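Well, I finally got Purnik out on the big loop round Landeg this morning, after weeks of saying I would! Up at 6, at the yard before anyone else had their kettle on, and he was stood at the gate with mud up to his ears (the grey ones always find it, don't they). It took me 40 minutes to get him fit to be seen and I still missed a bit behind his elbow.

We went up the lane past the chapel, then through the forestry gate, which he now lets me open without swinging his bottom into the hedge. Big progress! Hemant came along on Kirkov, who is a gentleman about everything apart from pheasants. One shot out of the bracken, Kirkov went sideways, Purnik had a look and carried on walking. I was so proud I gave him half my cereal bar.

We had a lovely long trot up the grassy bit and then one canter, a bit faster than I'd planned - my left stirrup was a hole too long and I spent most of it hanging on to mane and giggling.
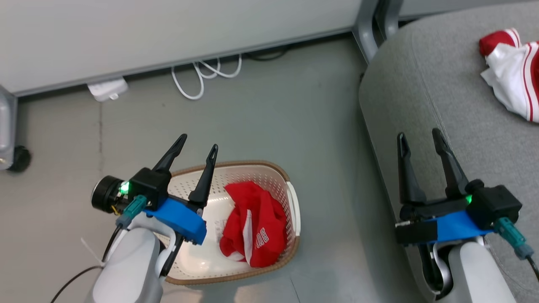

*White laundry basket, tan rim.*

Loïc Joly is coming over in July to do another flatwork clinic at Kulgate and I've put my name down. It's £60 for a shared lesson or £116 for one on your own, so shared it is, and Hemant has promised to be the other half. Last time Loïc had me riding circles with no reins and I couldn't get down the stairs the next day.

Before then I need to get the saddle checked, as it's sitting a bit low at the front now he's lost his winter tummy. Oh, and new girth sleeves, mine have gone all bobbly. Going to try the loop the other way round next time, with the steep bit first while he's fresh.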